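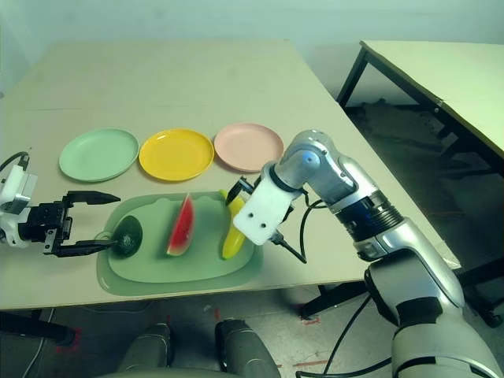
Early Childhood Methods, Unit 6
Handout: Sorting and Matching in the Preschool Room
Instructor: Tahira Soomro

Sorting comes before counting. A child who can put like things together has started to work with sets, even if she can't yet name a number past three.

Terms for this unit
Attribute: something we can say about an object, such as color, size, shape or use.
Matching: pairing an object with another that shares an attribute.
Sorting: placing many objects into groups by one attribute.
Re-sorting: grouping the same objects again by a different attribute. Most children find this hard before age four.

Planning a sorting task
Start with one attribute. Let the child handle the objects before you give the rule. Say the rule once, in a short sentence, and then wait. If the child makes her own groups, ask her what goes together and write down her words.

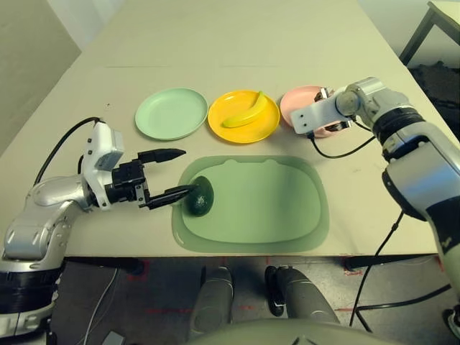

Fig. 2. Matching by color: yellow banana on the yellow plate.

Errors worth noting
Changing the rule partway through. Sorting by color and then by use is common at age three. Record where the switch happened.
Using up all the objects on one group. Offer fewer objects next time.

Reading
Dhanial, chapter 6, on early sets. Skip the section on number lines; Iqra Mohmand will cover it in Unit 8.

Assignment
Observe one child during free play. Write 200 words on any sorting you see, with the child's age in months. Do not use the child's name. Leave printed copies in the tray outside Junaid Farooqui's office by 4 p.m.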